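Cokach 42 litre storage crate, six months on
Reviewed by Min-kyu Wang, 2018-10-02

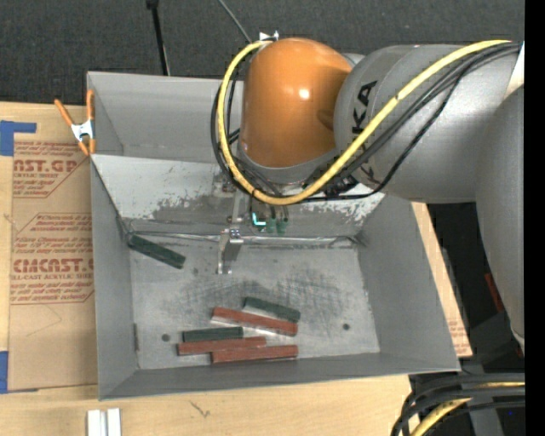 Is it worth paying more for a folding crate than a solid one?

For a small flat or a car boot, I think so. A solid crate is cheaper and stiffer, but it takes up the same room empty as full. The Cokach folds down to the depth of a hardback book and slides behind a wardrobe.

I bought two in February from Kwon, the hardware shop on the Dorkcombe road, when we moved to Memden. They have carried shopping, books, wet boots, a lot of potatoes and most of the contents of the old shed.

Putting it up takes a few seconds. The long sides lift first, then the short ends swing up and click into place. If you do the ends first they jam under the lip and you have to start again. The clicks were stiff for the first week and have been fine since.

The handles are the best part. They are cut wide enough for gloved hands and the edges have been rounded off properly, so a heavy load doesn't dig in. I weighed one full of paperbacks at 20 kilos and carried it up two flights without stopping. The base bowed a little at that weight and went flat again once emptied.

The lid is sold separately and I would leave it. It sits loose on top, it doesn't lock, and the second crate slides about when stacked on it. Without lids the crates stack well, foot into rim.

Cleaning is a nuisance. Soil gets into the hinges along the bottom edge and a cloth won't reach it. I use an old toothbrush and then the garden hose, and stand the crate on end overnight to drain. If you mainly want something for muddy vegetables, get a solid one.

One hinge pin worked its way out in the summer. I pushed it back with a screwdriver and it has stayed put. The other crate has had no trouble. There are no spare pins in the box and the leaflet doesn't mention any.

Good: folds very flat, comfortable handles, stacks well without the lid.
Bad: dirt in the hinges, poor lid, no spare pins.

Four out of five. I've since bought a third for the car, in the dark green.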